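Regression

The planner had passed 2000 simulated picks before anyone at Skondier let it near the arm. In the simulator the bin was a perfect box. Its walls were planes, its floor was a plane, and every bar that fell into it came to rest at an angle the pose estimator could name to the nearest degree.

The engineer on the late shift had written most of the grasp ranking and none of the simulator. She kept the two facts apart in her head, the way one keeps two bank accounts. She had the log open on the left monitor and the point cloud on the right, and she was reading a stack trace from a module called Orby.

Orby was the world model. It took depth, color and joint state, and it held an opinion about where everything was. The motion planner asked it questions and it answered with a pose and a confidence. Below 55 percent, the planner was supposed to decline the pick and request another look. This rule had been in the requirements since January. It had been tested.

At cycle 29 the planner had asked for a red bar and Orby had returned two of them, in the same place, crossed.

She replayed the cycle. The segmentation mask was clean. The depth was not. Over part of the bin floor, where the metal was bright, the sensor had returned a hole, and next to the hole a thin ridge that did not exist. The fitting step had found the ridge, found it long and straight, and fitted a bar to it. The real bar lay where it had always been. Both poses scored above the limit. Orby had merged the labels and kept both bodies.

The planner then did what it was written to do. It looked for a path to the first bar that did not touch the second, and there was none. It tried 40 seeds. After the last seed it wrote NO_PLAN, set the stop flag and held position over the bin. 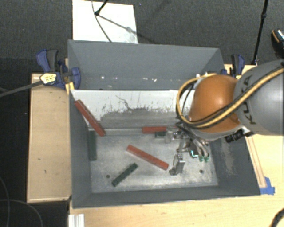
She could have masked the bright part of the floor. It was a four-line change, and the run would have finished before midnight. There was a precedent in the repository: the previous owner of the perception code, a contractor from Prallgate, had masked things freely. His masks were still in the config, each with a comment that said "temporary." One of them excluded a part of the bin that had since been replaced. Another excluded a region outside the reach of the arm, with no comment at all.

She opened a new branch instead and named it bajwa-two-bodies, after the Bajwa test suite, which was where the fix would have to be proved.

The first attempt was a volume check. Two solid objects may not share space, so if two fitted bodies overlapped past a tolerance, drop the one with less support. She wrote it, ran the replay, and watched it drop the real bar. The ridge had more points. A false reading can be very well sampled.

The second attempt used time. The arm carried its own position in the log, and as the viewpoint of the light and the sensor changed from one look to the next, a reflection ought to move and a bar ought to stay. She asked Orby to keep three looks and compare them. The ridge moved by several millimeters between the first and the second. By the third it was gone, and the label that had been shared between two bodies went back to one.

The confidence dropped too. It came out just under the limit, and the planner, correctly, declined the pick.

She read that line twice. The system now had the right bar in the right place and would not reach for it. She looked up how the confidence was computed and found that it was a product of three terms, one of which was agreement between looks. She had given it looks that disagreed and then thrown the disagreement away without telling the score.

So she told the score. Looks were now weighed per body – a body that had not moved was not charged for one that had. It took eleven lines and a struct she disliked.

The replay of cycle 29 returned one red bar and one path, found on the second seed. She started the full suite, which would take until morning, and filled in the merge request. Under "Risk" she wrote that the cycle time would rise by two looks whenever bodies overlapped. Under "Related" she listed the old masks by line number and asked that someone remove them.

Then she cleared the stop flag. The controller asked her to confirm, and she reached for the key.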